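Sunday, late, kitchen table

Back from the open day at Fikside. Feet killing me. Writing this before I forget the good bits, then bed.

Train was fine. Bus from the station was not fine, stood the whole way next to a man with a cello. Got there after the doors opened, line already out past the bike racks. They gave us paper wristbands, orange, still wearing mine. Ronja Lunde was on the door and remembered me from the Tranitz talk, or was nice enough to pretend. She said they'd had more than 200 through before lunch. Believe it. Coffee had run out by the time I got near it.

Started downstairs in the big hall. Two arms sorting parcels off a short belt, kids pressed up against the fence. Loud. One of the arms kept stopping and a guy in a blue polo kept walking over and pressing reset with the same face every time. Didn't stay long. Bought a cookie. Bad cookie.

Relport had a stand about warehouse carts. Took the leaflet, lost the leaflet.

Upstairs was what I came for. Small room, blinds down, big screen, maybe a dozen folding chairs. Sihan Luo ran it. She does the simulation side, talks very fast, I liked her right away. The idea is the arm practices in a made-up house before it gets anywhere near a real one. Thousands of goes, no broken plates. She said 800 runs overnight is a slow night for them. I wrote 800 on my hand becuase I'd left the notebook in my coat.

She let us pick the rooms. Somebody wanted a kitchen, everybody wanted a kitchen. Then a boy in the front asked for "a scary one" and she laughed and started flicking through. Walls change, floor changes, pictures on the walls change, light comes from somewhere else. Same gripper in all of it. Her point was that if it only ever sees one room it learns the room and not the job. Made sense to me, I still can't find the forks at Mom's since she redid the cabinets.

Asked her about the pictures, do they matter. She said no, but also yes, the thing has to learn to ignore them. I asked how long before it works in a real house and she made a sort of so-so hand. Fair.

The room I keep thinking about was the dark red one. Fingers wide open, nothing in them, and up on the wall a picture turned on its side, a black cliff with a strip of blue sky and a tiny person with their arms up. Took me a second to work out which way was up. Would not want to sleep in there.

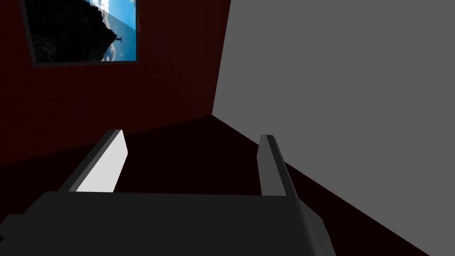
Things to do before I forget

Email Sihan about the student program, she said put Marwat in the subject line or it gets lost. Ask if they take people my age.

Look up the thing about changing the lighting at random, there was a proper name for it, two words, first one was domain something.

Tell Dad about the parcel arms, he'll want to know what they cost. I did not ask what they cost.

Next talk is in November, evening, 11 dollars on the door. Ronja says come early. Will not come early, know myself.

Get wristband off. Scissors are in the drawer with the batterys I think.

Missed the 5:40 by a hair and sat on the platform eating crackers. Good day though. Really good day. Bed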